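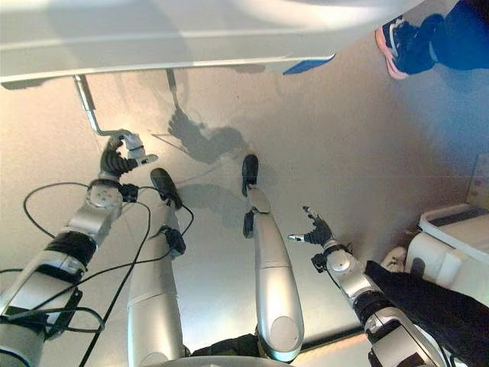
underside of the white top, metal rods hanging off it

marl_27
Flooring people, talk me out of it. Bachmann quoted $2,687 to reseal the shop floor in Arnville. Says it lasts 800 wash cycles. Who counted?

Datholm Dave
Did ours last August. Still fine. Pay the man.

marl_27
One year isn't much of a test. Liam Lambert swears by plain Halel soap and a mop, and his floor is older than mine.

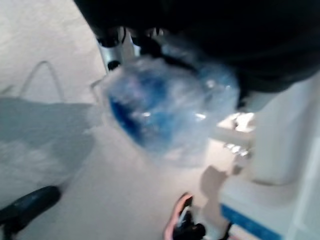

clear plastic, blurry

vsydorenko
Liam's floor is concrete. You can't compare. Get a second quote.

Datholm Dave
A second quote from whom? There are 2 outfits in the county and one doesn't call back.

marl_27
Then I'm leaning toward soap. I don't buy that a coating I can't see is worth that kind of money.

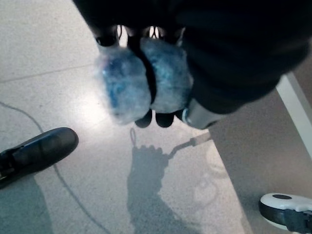 And before anybody says warranty, I read it. It excludes "ordinary foot traffic." What else is a shop floor for?

vsydorenko
OK, that clause is bad. I'd still seal the doorway.

Datholm Dave
Mine has the same clause and they came out anyway.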